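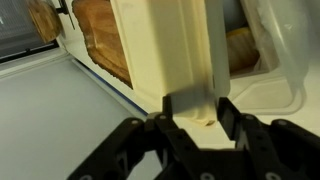
Dishwasher tablets, rinse aid and "eco" cycles: your questions

Readers of the Prirkside household pages keep sending in the same questions, most of them prompted by something printed on a box. Answers are by Gun-woo Yeom, who repaired dishwashers for 17 years and doesn't sell tablets.

Do I need the expensive tablets?

Probably not. The dearer ones add colours, layers and a little ball in the middle, and the price climbs with each. Buy the cheapest that leaves your plates clean. If you can't tell the difference after a box of 27, there isn't one worth paying for in your kitchen.

The box says "all in one". Can I stop buying salt?

Depends on your water, whatever the box says. In a soft water area you can often get by. In a hard water area the softener in the machine still wants salt, and a tablet can't do that job for it. Your water company will tell you the hardness if you put your postcode in.

Should I rinse plates first?

Scrape them. Rinsing under a hot tap uses water and heat you have already decided to spend on the machine. Dried egg and porridge are the two I'd make an exception for.

Why does the eco cycle take so long?

It heats less water and makes up for it with time. Heating is where most of the electricity goes, so a long cycle can be the cheaper one. I didn't believe this either until I put a plug-in meter on my own machine, a Lemden, and left it there for 8 weeks.

Are machine cleaners worth it?

Now and then, if there is grease or limescale you can see. Monthly use is the manufacturer's idea – they sell the bottles. Cleaning the filter under the tap costs nothing and fixes more smells than anything I've been asked to pour in.

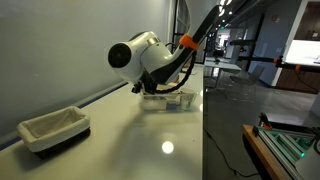

Why do plastic tubs come out wet when the plates are dry?

Plates hold heat and the water evaporates off them. Plastic is thin and cools quickly, so the drops stay where they are. Rinse aid helps a bit. Opening the door when the cycle ends helps more, and a tea towel finishes it.

I've been offered a five-year warranty on a Trenodon. Should I take it?

Read what it leaves out first. Baskets, seals, filters and "blockages of any kind" were all excluded in the last one I was shown, and those were most of my callouts. Put the money in a jar instead if you can trust yourself with the jar.

Does vinegar work as rinse aid?

It's an acid, so it shifts some limescale. It may also be unkind to rubber seals if used for years, and I have yet to see anyone selling the tip mention that. Keep it for the kettle.

My machine shows a fault code. Is it finished?

Turn it off at the wall, wait ten minutes, check the filter and the drain hose for a kink, then try again. If the code returns, look it up in the manual before ringing anyone.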